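Wednesday, bow tie hanging task, bench 2
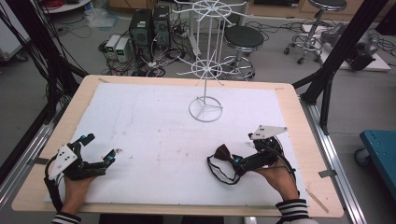
Goal for the day was 29 usable two-handed demonstrations for the Kemeys set, start of episode to tie on rack. Got 22. Most rejects were tracking dropouts on the right gripper. With the tie in the right jaws the elastic strap hangs in a loop down to the white sheet, so episode start is now defined as strap touching the sheet, tie clamped. Trimmed all 22 to that.

Seren wants the rack position varied between episodes. Will do from the next batch; today's is fixed position only, tagged as such.

Open: left cable length, retape sheet, recheck clock offset.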